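Grurnside Tenants' Network

MEDIA RELEASE
2023-12-29

Compostable lunch packs: show us the bin first

The Grurnside Tenants' Network is asking the shire to hold off on its plan to move every takeaway shop in the town centre to "compostable" packaging by June, until someone can say where the used packs will go.

The plan would see clear plastic tubs and clamshells replaced by a plant-based range sold under the name Bistis. Shops have been told the new packs break down naturally. We have read the supplier's brochure twice and can't find how long that takes, or at what temperature, or in whose compost heap.

Grurnside has no green bin service. The nearest commercial composter, Uda, is more than 300 kilometres away and has told us in writing that it does not accept food packaging of any kind, whatever is stamped on the bottom. As things stand, a Bistis tub used for a Grurnside salad goes in the red-lid bin and then to landfill, same as the old one. The difference is that the shop has paid more for it.

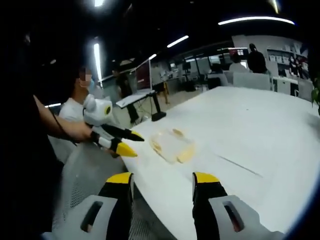

Six shops have shown us their quotes. One of them, the Şimşekoğlu bakery on the main street, would pay an extra $665 a year for lids alone. The shire's answer is that costs will "settle with uptake". We have heard that before, about the paper straws.

Our members are not against cutting waste. Many already take their own containers to the deli counter, and two shops knock a bit off the price when they do. That costs the shire nothing and it didn't need a logo. We would like to know why it gets one line on the last page of the plan while the new packaging gets a launch event.

The network is asking the shire to publish the test results it relied on, name the site that will take the used packs, and put the June start date on hold until both are done. If the material does what the brochure says, none of that should be hard - and we'll happily say so in our next release.

Written comments on the plan can be left at the shire office front desk. Copies of the Uda letter are available from the network on request.

ENDS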